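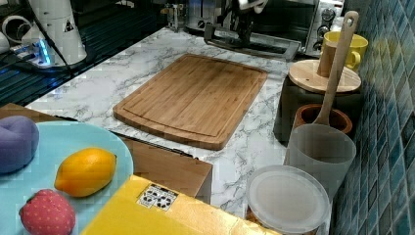
You can't call it saving bread if you've spent all afternoon and half a pound of butter doing it, was how one reply to our February piece put it, and I have been turning it over ever since, usually while standing at the bread bin with the end of a loaf in my hand. It's a fair point. My bread pudding did take all afternoon, and there was rather a lot of butter.

June 2026
From the Jirkalum kitchen pages

So this time I thought I'd write about the lazy end of things, the old loaf that you want out of the way before lunch. Newcomers to Jirnotdale may not know that the Sârbu bakery on the hill only fires its big oven twice a week, and that most of us buy for several days at once. The rye keeps beautifully. The white doesn't, and by the third morning you could prop a door open with it.

My mother sliced everything on the day it came home and wrapped it in a tea towel, and I did the same for years without asking myself why. I've since gone over to keeping the loaf whole, cut side down on the board, and only slicing what we're about to eat. It buys me an extra day, sometimes two if the weather is kind and no one leaves the kitchen door open. Once I can see we're not going to finish it, I slice the rest and freeze it flat, with a bit of greaseproof between the slices – you'll thank yourself in the morning when they come apart without a chisel. Straight into the toaster from frozen, a little longer than usual, and I defy anyone to tell the difference under marmalade.

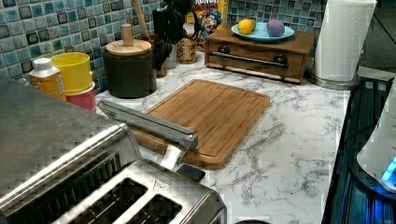 Crumbs, and what to do with them

Crumbs are where I have become a bit of a bore, my family would say. I used to buy them in a tub! Now any crust too hard for toast goes on a tray in a low oven for 40 minutes, then gets bashed in a bag with the rolling pin once it has cooled. Keep them in a jar and they'll last for weeks. I like mine coarse, with some bigger bits left in, and if you fry a handful in oil with a clove of garlic and scatter them over plain pasta you have a supper that costs next to nothing and feels like a treat.

They're good on top of a fish pie too, or stirred through roast cauliflower with lemon. We had them on stewed rhubarb last week, fried in butter with brown sugar (yes, butter again, I know), and there wasn't any left to photograph. 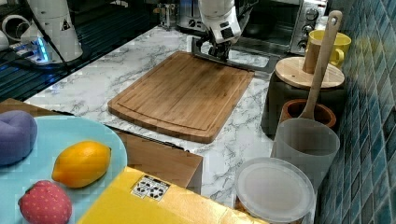
Chopping board, yellow mug and toaster oven.

Several of you have asked about the Drillik flour we mentioned, the stoneground one in the paper sacks. The shop by the bridge has it back in, and it's worth knowing that a loaf made with it goes stale more slowly, at least in my kitchen. I put that down to the bran, although I've been wrong about flour before and expect to be again. It does drink up more water than you'd think, so hold back a little flour at the start and see how the dough feels before you add the rest.

As for the pudding, I've had another go at it with that letter in mind. I use 4 thick slices now, torn up instead of neatly cut, with two eggs, a mug of milk, a spoonful of sugar and whatever dried fruit is hiding at the back of the cupboard.

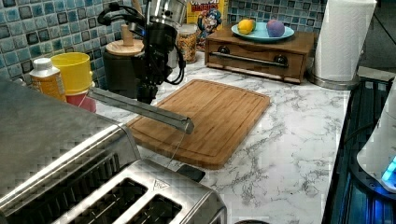 Let it all sit while you clear up from lunch, then bake it until it has puffed and gone brown at the corners. The butter is down to a scrape round the dish. It's plainer than the February one and I think I may prefer it, especially cold, the next day, with a cup of tea.

Do keep your letters coming, and if anyone has a good use for stale rye I'd love to have it for the autumn pages.

Home News Kitchen Garden Back issues Contact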